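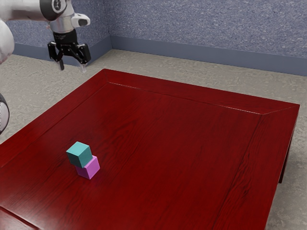 Two small cubes stacked on a dark red table

Serkby's toy library is staying put, and I couldn't be happier! The lease on the old Pisura shop ran out in February, and for a while it looked as if all those jigsaws and train sets would end up in somebody's garage.

Then Sydorenko, the bakery next door, offered to share its back rooms — for a rent so small I had to ask twice. The library needed 3,000 pounds for shelves and a new front door, and a sponsored walk out to Prurnance and back raised the lot (my feet are still sore, and I only did half).

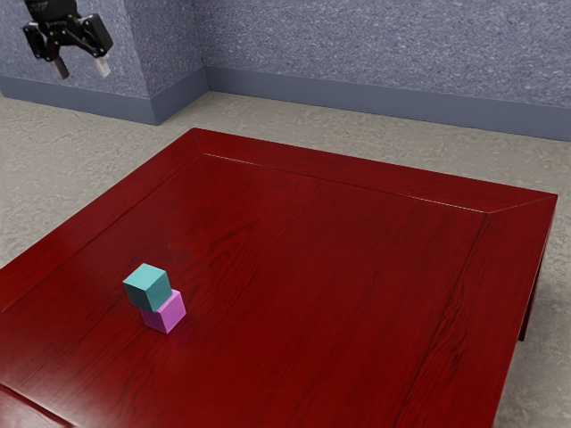 Opening hours will be a bit longer than before, with two late evenings a week for parents who work. You can borrow up to 7 toys at a time and keep them for 14 days. Joining costs 13 pounds a year per family, same as last year.

The doors open on 2018-07-01 at ten. I'll be the one in the queue hoping the marble run hasn't gone already — and there'll be buns.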